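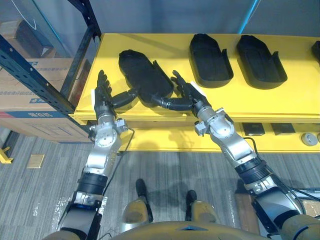
Keeping molded shoe parts in order on open shelves

By Edeltraud Leitner
Aug 16, 2021

In a small shoe workshop the black parts are the ones that make trouble. On a dark shelf they disappear, and left and right get mixed before lunch. These are the habits that we keep at our bench. You may need to change them a little for your own room.

Choose a light or bright board

Black on yellow can be seen from the door. If your boards are dark, one coat of matte paint is enough for the top side. I advise against gloss. Under a ceiling lamp it gives reflections, and then you look at the lamp and don't see the part. Let the paint harden for some days before you put rubber or soft plastic on it, or the parts will stick and take the color with them.

One row, one direction

Put all shoe-shaped parts with the toe to the same side. Which side you choose has no importance, but write it on a piece of tape and fix the tape to the board. Leave a space between neighbors so that fingers can go in from both sides. When the parts stand too close, you push the second one while you take the first.

Please do not stack deep shells one in the other for a long time. The raised rim takes the pressure and after a hot summer it is not straight anymore. I lost a good pair of Widmer forms in this manner, and they can't be bought new in that size.

Line the bin

For parts that must travel to another table we use a shallow plastic bin. Cut open a delivery carton, press it flat and lay it on the bottom. Cardboard holds the parts better than bare plastic, and when it is dirty you throw it away and cut the next one. Old printing and stains do no harm, only remove the staples. 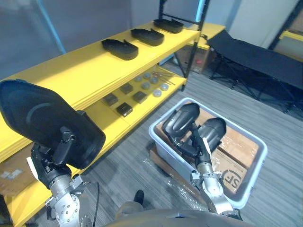 Shoe-shaped trays in a row on the top shelf, and the cardboard-lined bin on the floor.

Lay the parts side by side in the length of the bin. Crosswise they roll against each other when you lift. If the floor is dusty or was just washed, spread a sheet of plastic wrap under the bin. Walk around the sheet, it is slippery!

What belongs on the lower board

The small things go below the big ones: blocks, caps, rods. They should not share a board with soles, where they slip under a heel and are found in December. Put the smallest pieces to the front and the long ones diagonally or along the back. Some people like boxes with lids here. I find that a lid makes a box into a secret, and I leave things open. 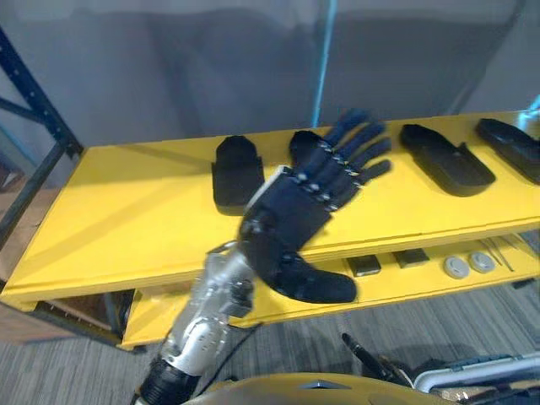 Lorenz Wieser wrote to me that he does it the other way, with the heavy small pieces on top and the soles below, and that he would not change. His reason is that he sits on a low stool all day, and for him the lower board is the comfortable one. I think he is right for his stool. The height of the worker decides, so first look where your hand goes without thinking, and give this place to the part that you take most often.

Svenja Zwahlen asked if the row should be numbered. For one pair, no. For several sizes, yes: we write the number with chalk inside the heel, for example 42, and wipe it off with a damp cloth later.

Taking a part from the shelf

Hold it at the heel, where the wall is high and stiff. The toe is smooth and turns in the fingers. Look at the inside before you put the part in the bin, and brush out the dust with a dry brush.
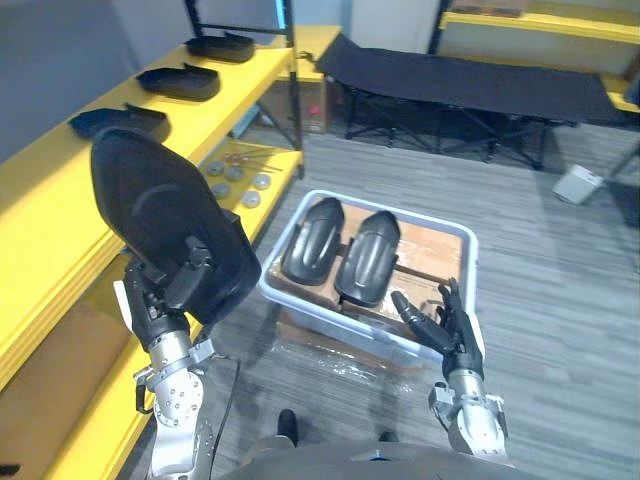 Do this also when you are in a hurry. Dust in the curve of the sole is pressed into the lining afterward, and it can't be brushed away from there. Once in the month I take everything down, wipe the boards with water and a little dish soap, and wait until they are dry before the row comes back.

Recent tips
Removing old glue from a Plokanura press
Which brush for which leather
Labels that stay on in a cold room
How to store thread away from the window
Readers' corner: Chia-hao Tsang on sharpening a skiving knife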